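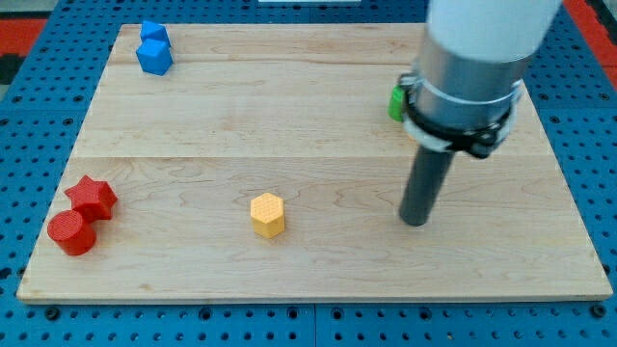 # Zetau Adds Maple Play Board to Its Hasar Line of Shape Blocks

LEWIS, October – Zetau, a maker of learning materials for homes and preschools, will begin selling a maple play board to go with its Hasar shape blocks. The board goes on sale this month for $50. It can be bought alone or with a starter set of blocks.

The Hasar board is a flat work surface made from joined maple planks. A thin raised lip runs along the front edge. The wood is pale, and the grain is left in plain view, with light brown streaks that differ from one board to the next. Seams between the planks can be seen on the surface and are a normal part of the board.

The blocks are 3D printed in solid colors. The line includes cylinders in red, five-pointed stars in red, hexagonal prisms in yellow, and blocks in blue. Each piece has one color all the way through, with no paint or stickers. Fine printing lines show on some faces. On the red cylinder they form rings across the round top, and the yellow hexagon has a faint dotted pattern.

"People asked us for a place to put the blocks," said Caradog Rees, founder of Zetau. "They were using trays, cutting boards and cookie sheets. Trays have high sides, and small children have trouble reaching over them. We wanted something flat that a child could get to from any side."

Rees said the company tried painted boards first. Children picked out the blocks more slowly against a bright background, and the paint showed scratches within weeks. Bare maple gave better contrast with all three block colors and was easier to keep looking clean.

## How the board is used

Most families and teachers will use the board for sorting and matching. A simple first activity is to put a few blocks on the board with space between them and ask the child to find one by name, by color or by shape. Two red pieces with different shapes, such as a star and a cylinder, can be set side by side so that the child has to look past color to pick the right one.

Older children can use the board for placing games. One player sets out a pattern and the other copies it on a second board. Blocks can also be grouped by color at one side of the board, with a single piece left in the middle as the odd one out.

A printed guide comes in the box. It has 2 sections, one for children who are just learning shape names and one for children who are ready to follow directions such as "next to," "behind" and "in front of." The guide is written for adults and uses short steps. No reading is needed from the child.

Zetau lent early boards to preschool classrooms in Lewis during the spring term. Teachers used them at floor level and on low tables and sent back written notes. Several asked for the front lip to be lower so that children could rest their wrists on the edge, and the final board was changed to match. Teachers also asked for more space between pieces. The board in the store is wider than the one they tested.

## Stosano classroom set

Schools and child care centers can order the board as part of the Stosano classroom set. The set costs $269 and includes several boards, a larger supply of blocks, a storage bin with a lid, and the printed guide. Extra guides can be ordered at no charge.

The first production run is 2,289 boards. Orders will be filled in the order they are received, and schools that took part in the spring loan will be able to reserve sets before general sale. A second run is planned for after the new year.

"The first run is small for us," Rees said. "We would like to hear what people think of the board before we make a lot more of them. If something needs to change, we can change it in the next batch."

## Care and replacement parts

The board should be wiped with a damp cloth and dried right away. It should not be soaked or put in the dishwasher. Light scratches can be rubbed down with fine sandpaper along the direction of the grain. A thin coat of food-safe mineral oil once or twice a year will help keep the wood from drying out.

Blocks can be washed by hand in warm, soapy water. They should be kept away from heaters and out of parked cars in hot weather, as heat can change their shape.

Single blocks may be ordered to replace lost ones. Customers need only give the shape and the color. Blocks from older Hasar sets can be used on the new board, and owners of those sets do not need to buy new pieces.

## Availability

The Hasar maple board will be sold through the Zetau online store and at the company's shop in Lewis. The Stosano classroom set is sold by direct order only. Purchase orders from public schools are accepted. Boards may be returned unused within 30 days for a full refund, less shipping.

## About Zetau

Zetau designs and makes shape blocks, boards and sorting materials for young children. The company was started by Caradog Rees and is based in Lewis, where its blocks are printed and its boards are cut, sanded and packed. Its products are used in homes, preschools and child care centers.

**Press contact:** Zetau Press Office, Lewis. Product samples for review are available on request.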